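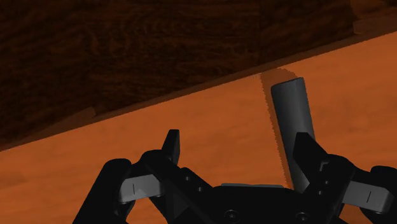 How to address a visiting ambassador in a written program, and in which order to put the speakers?

Posted in Protocol and Official Visits

Good afternoon to all. I work for the cultural center in Fotden, and in June we receive a delegation from our partner city, Quintanilla. The ambassador of their country will come with them, also the deputy mayor of Quintanilla and the director of the museum there. From our side there will be our mayor and the president of the regional council.

I must prepare the printed program and the place cards, and I have 3 doubts.

First, in the program, do I write "H.E." before the name of the ambassador, or the full "His Excellency"? I have seen both, even in the same booklet.

Second, who speaks first? My supervisor wants the ambassador to open, as a courtesy. A colleague from the town hall says that the host always opens and the highest guest speaks last. We have 4 speeches and 20 minutes in total, so I can't make everybody happy by adding one more.

Third, the two flags. If our flag and the guest flag stand behind the table, which one goes on the left, and is it left for the public or left for the people sitting?

I looked in the old folders of the center, but the last visit of this type was in 2000 and only the menu was kept. Thank you in advance for your patience with my English.

Posted by fotden_culture

Bratell
Replied at 9:40

I worked some years in the protocol service of a city, so I can tell you how we did it. Your country may have its own rules, and then those rules go first.

For the title, both forms are correct. "H.E." is common in lists, programs and press notes. The full form is better on the invitation and in the first line of a letter. Choose one for the booklet and keep it on all the pages. Please check also if the ambassador is a woman, then it is "Her Excellency" in the full form, and the short form doesn't change. On the place card we usually put only the function, "The Ambassador of ...", and no name. When you speak to the person, you say "Your Excellency" or "Ambassador", and after the first time "sir" or "madam" is enough.

For the speeches, your colleague is right in the most usual practice. The host says the welcome, then the others go from lower rank to higher rank, and the ambassador closes. With your guests I would put your mayor, the deputy mayor of Quintanilla, the president of the regional council and the ambassador. The museum director can say some words later, when the guests visit the exhibition. If your supervisor still prefers the ambassador first, ask the embassy. They have a person for this and they answer such letters every week.

Send them the draft of the program before you print it. I have seen a complete booklet go to the paper bin for one wrong accent in a name.

Drora
Replied at 11:15

I would put just Mr. or Mrs., people make too much of titles. We had a consul at our school and he didn't care.

For the flags I think the guest is always on the right. Or it was the left, you should look at photos from other visits.

Bratell
Replied at 14:05

About the flags, I forgot it in my first message, sorry. In many countries the place of honor is the one on the left when the public looks at the table, so it is the right side of the people who sit there. Some countries keep this place for their own flag by law, and others give it to the guest as a courtesy. Call the office of your regional council, because they must know the national rule. The two flags should have the same size and stand at the same height.

fotden_culture
Replied at 16:30

Thank you both. I wrote to the embassy and they prefer "H.E." in the program, and the ambassador will speak last. For the flags I still wait for the regional council.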